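Suchen Suchbegriff eingeben Los

Drucken | Per E-Mail senden

Sprechnotizen: Roboterarm in der Gemeinschaftswerkstatt
Robel Belay, Werkstatt Rindholm, 11. Dezember 2024

Folie 1 – Begrüßung

Guten Abend zusammen. Ich heiße Robel Belay und bin seit Juni Mitglied in der Werkstatt. Ich spreche heute über unseren Bau mit dem Roboterarm. Der Vortrag dauert ungefähr 30 Minuten weniger als der letzte, das habe ich versprochen. Fragen bitte sofort stellen, am Ende vergesse ich sonst die Hälfte.

(Langsam sprechen. Wasser bereitstellen.)

Folie 2 – Was wir bauen wollten

Das Projekt heißt Wubshet. Ziel war ein Arbeitsplatz, an dem ein Arm kleine Würfel greift und auf ein Brett legt. Es ist eine einfache Aufgabe, aber man braucht dafür fast alles, was man auch für schwere Aufgaben braucht: eine feste Montage, einen Greifer, einen Sensor und ein Programm, das man noch lesen kann.

Die Idee war, zuerst alles in der Simulation aufzubauen und danach am echten Tisch. Ich gebe zu, dass ich am Anfang dagegen war. Ich wollte lieber gleich schrauben. Die anderen in der Gruppe hatten Geduld mit mir.

Folie 3 – Der Tisch

Der echte Tisch steht hinten bei der Drehbank. In der ersten Version hat er gewackelt, wenn der Arm schnell gebremst hat. Wir haben unter der Platte eine Querstrebe eingesetzt und die Schrauben an den Beinen gegen längere getauscht. Seitdem ist es deutlich besser, aber noch nicht perfekt.

Die Grundplatte des Armes haben wir mit einer Schablone aus Karton angezeichnet. Bitte vor dem Bohren zweimal messen. Ich habe einmal gemessen, und deshalb gibt es bei uns zwei Löcher zu viel. Sie sind jetzt mit Holzkitt gefüllt, man kann sie nachher gerne suchen.

(Hier Schablone herumgeben.)

Folie 4 – Kosten

Für Holz, Schrauben, Kabel und das Netzteil haben wir etwa 330 Euro ausgegeben. Der Arm selbst ist in dieser Summe nicht enthalten, er ist eine Leihgabe von der Firma Vimel. Das Netzteil war der größte Posten. Wer so etwas zu Hause bauen will, soll bei den Kabeln nicht sparen. Unser erstes Kabel war zu kurz und hat in einer bestimmten Stellung am Stecker gezogen.

Folie 5 – Software

Die Steuerung läuft mit Clomis. Das ist eine kleine Sammlung von Skripten, die wir selbst pflegen. Es gibt eine Datei für die Simulation und eine Datei für den echten Arm. Beide lesen die gleichen Positionen. Wenn jemand eine Position ändert, muss er es in das Heft am Werkzeugschrank schreiben. Ich wiederhole diesen Satz bitte zweimal, letztes Mal hat es nicht geholfen.

Probleme, die wir hatten:
– Der Nullpunkt war am Anfang in der Ecke des Tisches, später in der Mitte der Grundplatte. Manche alten Dateien sind noch falsch.
– Der Greifer schließt in der Simulation sauberer als in der Wirklichkeit. Am echten Würfel rutscht er manchmal seitlich ab.
– Bei gedrehtem Brett muss die Ablageposition mitgedreht werden. Das hatte ich vergessen und drei Abende nach einem Fehler gesucht, der gar nicht im Greifer war.

Folie 6 – Stand in der Simulation

Der weiße Arm steht auf seiner Platte am hinteren Teil des Tisches, und der schwarze Greifer ist links ganz unten an der Tischfläche. Achten Sie bitte auf das Brett: Es liegt schräg, genau um diesen Fall geht es mir. Zwei Würfel sind auf dem Brett, ein weiterer liegt davor direkt auf dem Holz. Der schwarze Sensor sitzt seitlich am Handgelenk. Bei uns am echten Arm muss man an dieser Stelle auch das Kabel mitdenken.

(Folie stehen lassen, bis alle geschaut haben.)

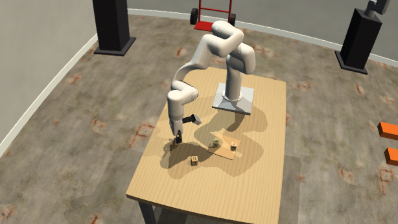
Folie 7 – Wie es weitergeht

Im nächsten Schritt möchten wir die Griffe am echten Tisch wiederholen und die Abweichungen aufschreiben. Dafür suchen wir noch jemanden, der gerne Tabellen führt. Außerdem fehlt ein richtiger Halter für den Notaus-Schalter. Im Moment ist er mit einer Schraubzwinge befestigt, und das soll nicht so bleiben.

Die Werkstatt ist für unsere Gruppe immer mittwochs offen. Neue Leute sind willkommen, auch ohne Erfahrung mit Robotern. Eine kurze Einweisung an der Maschine ist aber Pflicht.

Vielen Dank für das Zuhören. Die Schablone bitte wieder nach vorne geben.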